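Home Stories Studio Notes Interviews Submit Contact

The Browns of Tolera Gebreyes

By Bereket Alemayehu
2024-09-17

The year I turned nineteen I carried a roll of drawings up the hill to the art school at Brodura and asked for the man who painted cloth. The porter pointed at a staircase without looking up from his soup. I could smell the turpentine from two floors down, and I thought it was the best smell in the world (I still do!).

Tolera Gebreyes was standing on a chair, painting the top of a canvas taller than he was. He looked at my drawings from up there. There were 45 of them, mostly horses.

"Do you like horses?" he asked.

"Not very much."

"Then what do you like?"

I had no answer ready, so I said the first thing my eye landed on, which was the rag hanging out of his pocket. He laughed so hard he had to get down off the chair. I started the next morning.

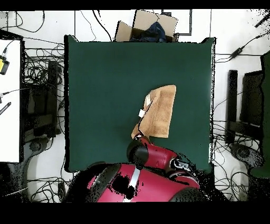
He taught colour before he taught anything else, and he taught it slowly, with the blinds half down and the radio going. I spent the whole of March on brown! He'd never let me use it straight from the tube. "Go and look for it," he'd say, and off I went, and once you start looking it's everywhere. A tan towel loosely folded on a dark green cloth has a pale brown and a deeper one lying in faint bands across the pile, and where a corner lifts the green seems to creep up into the shadow, and a small white label at the side makes the whole lot sing. I mixed all of that and got mud. I mixed it again and got better mud, and he stuck the scrap of paper on the wall beside his own.

In the summer the Seyoum gallery wrote to say they would give him the long room for his autumn show. He hadn't shown for years. He read me the letter twice, then put it in the drawer with the dried-up brushes and went out to buy oranges, and we ate the whole bag on the roof with our feet on the gutter. From up there you could see all the way to the ferry at Iltton. He told me he had once sold a painting to the captain for a winter's worth of fish, and that it had been a fair price.
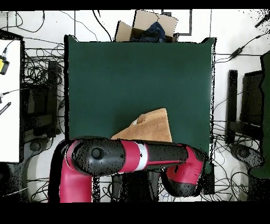 We packed the pictures ourselves, and I loved every minute of it, even the splinters. He was fussy about the big canvases and wonderfully careless about everything else. What made him stop dead was the stuff left lying about. A cardboard box with its flaps up, dark blue cloth crumpled down inside it, a bit of light brown cloth half folded on the green below, and he'd be off hunting for a pencil while the van driver leaned on the horn. "Look at that blue!" he'd shout down the stairs. "Tell him to have a coffee!" The driver had 2 coffees and then came up to look as well.

The opening was packed. People stood close to the paintings and then far away and then close again, and a small girl tried to tuck in a painted sheet. Number 333 in the catalogue (the gallery had been numbering straight through since its first show) was a little square picture that I knew very well, because the brown in it was mine. My scrap from the wall, glued down in one corner and painted up to on all sides.

"You might have asked," I said.

"You'd have wanted to fix it."

It went for 3,589 before the wine ran out. He split the money with me that night on the ferry steps, counting it into two piles under the lamp, and when the wind got up we sat on it.

I have the rag, too. He gave it to me when I left for my own studio, stiff as a board, every brown you could think of. I've drawn it more times than I ever drew those horses, and this morning the light came round the side of it and there was a bit of violet in the fold.

More stories
The Woman Who Framed Rain
Fundex Street, Third Floor
A Short Walk with an Easel
Blue Until Supper
Letters from the Print Room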